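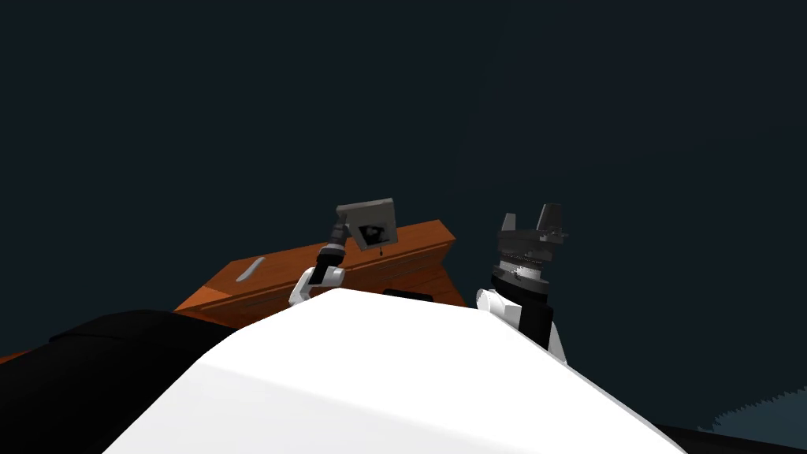 Simulation view from behind the robot's white body, with the two arms raised in front of an orange table or cabinet top. The gripper on the right arm is open and empty.

Castis moves two-arm robot trials into simulation before floor use

July 20, 2026

Castis has changed the way it prepares two-arm robots for its furniture finishing line. New handling routines are now run in a simulator and signed off by the operators who work at the station before any of them is loaded onto a machine on the floor.

The change followed a trial that began in February at the company's Fenda plant. During the trial, 243 routines were submitted for review. Operators sent 200 of them back for changes to arm height, approach angle or gripper opening. The remaining routines passed on first review.

Under the previous setup, routines were tested at the station itself, and the line stopped while an integrator made corrections. Stops of this kind took up 8 hours in a typical month, according to production manager Uzma Gilani. Testing on the station is now limited to a final check at reduced speed.

Seven operators have been trained as reviewers. Each review is logged as paid work and counts toward the shift. The reviewers do not write code. They step through a routine on a screen, mark the point where a movement looks wrong and enter a short note, which goes to the controls group.

"A person who has lifted tabletops for years sees a bad approach angle sooner than I do," said Tanveer Memon, who leads the controls group. "We get the note before the arm has touched a part."

Manual lifting at the station has been reduced, but sanding and inspection are still done by hand. Areeba Usmani, a line operator and reviewer, said the screen work is easier on the back and harder on the eyes. She has asked for reviews to be split into shorter blocks, and a revised schedule is being drawn up.

No positions have been cut at the station. Two operators have moved to inspection. Castis plans to extend the procedure to its packing cells once the pay grade for reviewers is settled.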